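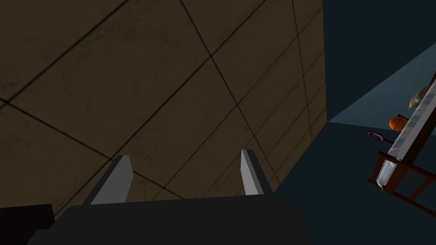 Etasent will buy its first robot arms this year, after the management board approved the budget on Friday. The company, which tests and cleans furniture for rented student rooms, has set aside money for two arms with grippers, one spare gripper and a software licence for simulation. The licence is paid first. The arms will be ordered only when the simulated work has reached the level that was agreed with the workshop.

The plan is different from the one shown to staff last year. At that time Etasent wanted to order four arms at once and to train people on them in the hall. The price was too high, and the electrical work in the hall was not included in the offer. The new plan begins with simulated bedrooms, in which a gripper with two fingers is tried in rooms with a bed and small things lying near it. Etasent wants to know from this how long the arm must be and what opening the fingers need, before it signs for any hardware.

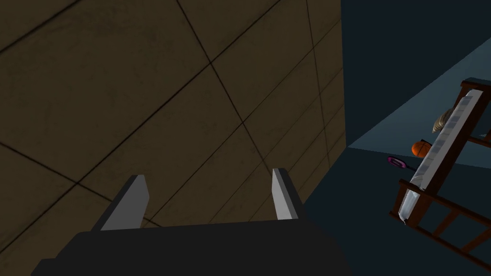

Laurinda Torres
Business reporter

Shares 47 | Comments 20

Two suppliers remain on the list. Indetton offers a lower price for the arm, but the service contract is separate and must be renewed every year. Morris includes service for three years and asks for a larger first payment. Both have been asked to send the dimensions of their grippers, so that the same tasks can be run with each of them in simulation. A third supplier withdrew in the spring because it could not promise spare parts.

The simulation package is called Curnadine and is paid by hours of use. Etasent has reserved 1,724 hours for the first stage. Of these, 1,000 are for picking up small items from floors and beds, and the others are for moving the arm safely near walls and furniture. Hours that are not used can be carried over to the second stage, but they cannot be paid back.

According to the planning document, the most difficult question for the budget is the floor. Many of the rooms where Etasent works have tiles, and an arm on a wheeled base may need better wheels than the standard ones. The cost of these wheels is not yet known – both suppliers have promised a figure before the end of May. The company has kept a reserve for this purpose, and also for the insurance, which will be higher when the arms work outside the hall.

No jobs will be cut in the first stage, the company said. Four employees will receive training, and they will decide together with the workshop which tasks are given to the arms. Staff who wish to take part can give their names to their team leader.

The board will look at the results of the simulation before it chooses between the two offers. If neither gripper is suitable, the money for hardware stays in the budget until next year.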